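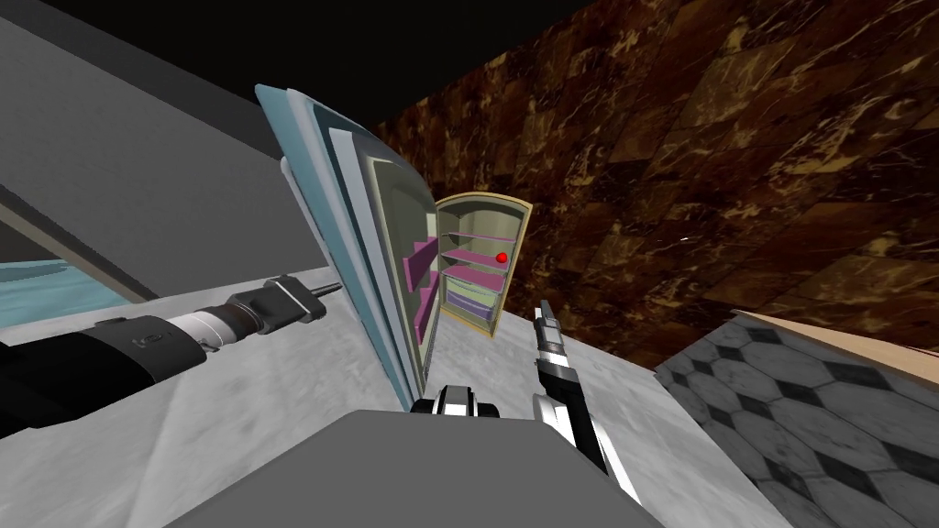

Clanddale fridge set: simulated two-arm manipulation episodes

Summary

Clanddale is a set of simulated episodes in which a two-arm robot works at a refrigerator in a kitchen. It was made to test control code for the two-arm machine under construction in the Hondon shared workshop, before that code is run on hardware. All frames are rendered. No real camera footage is included.

Maintainer: Liette Cloutier
Scene files: Waqas Shaikh
Controller and logging: Manon Carrier

Contents

1,015 episodes in total. 1,000 are for training and the remaining 15 are held out. Each episode is one folder:

frames/ rendered color images
joints.csv joint positions and commands, both arms
scene.txt door angle, object pose and random seed at start
result.txt success or fail, with a short code

Tasks

open_door: door starts closed
close_door: door starts at a random angle
fetch_ball: door starts open, ball on an upper shelf
return_ball: ball starts in the right gripper

Task names are stored in the first line of scene.txt. Older folders use "door1" and "door2" for the first two. The loader accepts both.

How it was generated

Episodes were driven by hand with the Eteo control box, one operator per session, then replayed in the simulator to render the frames. Wall, floor and counter textures are drawn at random from the Arsenault texture folder and do not always match a plausible kitchen. Camera tilt is also randomized. Lighting is fixed.

Joint logs and frames share a clock. If a replay drifted from the original log, the episode was discarded and recorded again.

Known problems

In 23 training episodes the ball passes through a shelf at first contact. They are listed in bad_contact.txt and skipped by default.
Door hinge friction is constant. The workshop door is stiffer near closed.
Gripper force is not logged.
The robot body can block part of the floor in some views.

Use

Unpack into data/ and run check.py before training. It reports missing frames and bad row counts. Use the supplied split; several episodes share a seed and a random split will leak.

Changes

August: held-out folders renamed, return_ball added, left and right columns in joints.csv corrected. Logs downloaded before this change have the arms swapped.

Send faults to Liette with the folder name and the seed.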